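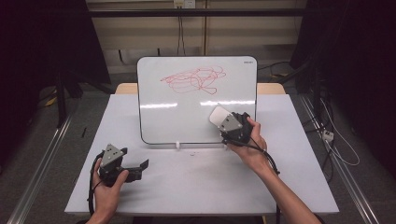
Doscombe Handling Group - Bench Notes

May 25, 2023

Eraser task, hand-held grippers, day two of comparing jaws. Declan on hands, me on the laptop, Sihan in and out.

Setup same as yesterday. White top, small whiteboard up on its two clips, red marker scribble across the upper half. Left gripper stays open and does nothing unless the board starts to walk. Right one has the eraser. Both on the cable, no battery packs today - Prodromos has them on charge for the Cutaseck trial.

Jaws: black fingers on both sides this morning. Swapped to the Kong pads after lunch, right side only.

Black fingers first. Grip on the eraser is fine as long as you pick it up square. Pick it up at a slant and it rolls in the jaws as soon as it meets the board, then you're wiping with a corner. Declan found that starting low, on the clean part, and sliding up into the ink is a lot steadier than going straight at the scribble. Put that in the operator sheet.

Squeeze at 30 percent: eraser slips on long strokes. At 70: no slip but the trigger finger gets tired quick and strokes get shorter toward the end of a run. Left it at 70 for now. Want something in between but the controler only has the two presets until Hongmei pushes the new build.

Kong pads: softer, better hold at the low setting, but they drag. You feel the eraser lag behind the hand by a bit and then catch up. Declan hates them. I don't mind them. Not settled.

Board tips back if you push high up. The clips only hold the bottom edge, so anything near the top has to be light or the left gripper has to come in and steady it. Tried it with the left jaws closed on the frame - works, but now it's a two-hand task and the numbers don't compare with November. Keep as a separate set.

Glare. Two bright bands on the lower part of the board from the ceiling lights. Tracker on the wrist view lost the eraser a few times right there. Tilting the board a touch forward shoudl move them, or kill the one row of lights. Ask Sohail which switch.

Cables: right one hangs over the front of the table and tugs on the wrist on long strokes. Needs a clip or a loop on the forearm.

Episodes so far 226, target is 300 before we touch the Pornanov arm. Bad ones not pulled out yet.

To do
- forearm strap for right cable
- third squeeze preset (Hongmei)
- rerun Kong pads with someone other than Declan
- lights

Comments

Sohail Dogar: Switch is the far left one by the door. Takes out the row over the desks too so warn people.

Hongmei Guo: Preset is in the build, not tested. Can you send me the slip logs from the low setting first?

Prodromos Andreadis: Did you wipe the pads before the swap? Marker dust makes them drag, we had the same thing.

Declan Ellwood: I still hate them.

Recent entries
Jaw wear, black fingers
Wrist camera mount, second try
Trigger travel and tired hands
Cutaseck trial - packing list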